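Chapter 5
Where Do Things Go? The Science of Sorting and Storing

In this chapter you will learn
how people decide what belongs with what
why some storage systems last for years and others fall apart in a week
what open and closed storage each ask of the person using them
how to plan a sorting project from start to finish

Key terms: category, home location, open storage, closed storage, retrieval, overflow, catch-all

Think about the last time you hunted for a pair of scissors. You probably checked the drawer where they should be, then the desk, then the kitchen, and then you went back to the first drawer and looked again. Everybody does this! Looking twice in the same place is one of the most common search habits there is, and it tells us something wonderful about the mind. We carry a map of our homes in our heads, and we trust the map even when the drawer disagrees with it. 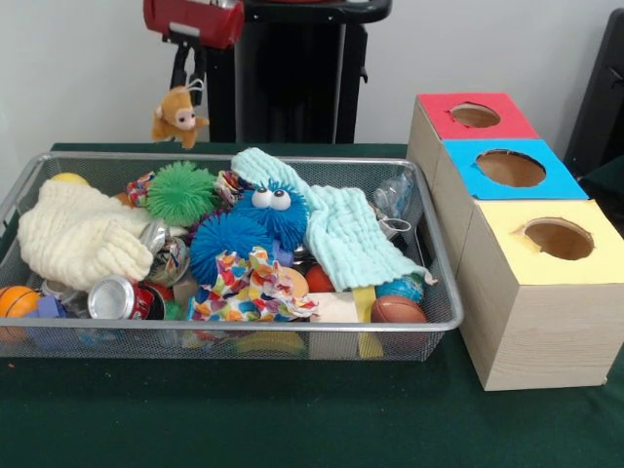
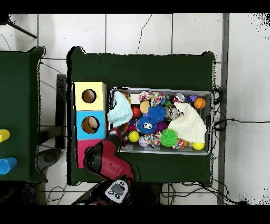
Figures 5.1 and 5.2. A mesh basket of mixed things; a stack of three boxes.

Storage is one of the oldest human projects. Long before there were closets, people dug pits for grain, hung meat from rafters and sealed oil in clay jars. Each of those choices answered the same set of questions you will meet in this chapter. What is being kept? Who will need it, and how soon? What could spoil it, steal it or bury it under something else?

5.1 Categories Come First

A category is a group of things that we agree to treat alike. Notice the word "agree." A tomato can live with the fruit, the vegetables or the sandwich supplies, and none of these is wrong. What matters is that the people who share the kitchen make the same choice.

Small children sort in ways that often surprise adults. Give a four-year-old a pile of buttons and you may get a group for "the shiny ones," a group for "the ones like Grandma's" and a group for "the mean ones." These are real categories, and the child can use them perfectly well. The trouble starts only when a second person has to find something.

Grown-ups usually sort by one of four rules: by kind (all the socks together), by use (everything for baking together), by owner (my shelf, your shelf), or by how often a thing is needed. Most homes mix all four without ever deciding to. Your winter hat may be stored by kind in July and by use in February, when it moves to a hook beside the door along with the gloves and the ice scraper.

5.2 Open and Closed Storage

Open storage lets you see what you have. Shelves, hooks, wire racks and glass jars are all open. Closed storage hides it: drawers, trunks, cabinets, boxes with lids. Open storage is fast to use and easy to put things back into, but it gathers dust and can make a room feel busy. Closed storage is calm to look at and protects what is inside, but it asks you to remember – or to write a label.

There is a middle ground, and it is a fascinating one. A box with a window or a bin with see-through sides gives you a hint of the contents without showing everything. Shopkeepers have used this idea for a very long time. So have bakers, beekeepers and anyone who ever owned a button jar.

5.3 A Town That Sorted Its Attic

Consider the town museum at Ellton, which you will visit again in Chapter 6. For decades, anything donated to the museum went up to the attic. When the roof needed repair, the staff brought down 740 objects and found that 98 of them had no record of any kind. There were ice skates, hymn books, a butter churn and a crate marked "Cornumgate" that held nothing but door hinges.

The staff began with the categories they had learned in school, and the work went slowly. Then they tried sorting by the question visitors asked most often: "What was this for?" Suddenly the hinges had a place, and so did the churn. You will use the same question in the project at the end of this chapter.

Before You Read On

Choose one drawer, shelf or bag that belongs to you. Without opening it, write down everything you think is inside. Now open it and compare. Mark the things you forgot with a star and the things you only imagined with a circle. Keep this list in your notebook – you will need it for Section 5.4, where we look at memory and retrieval.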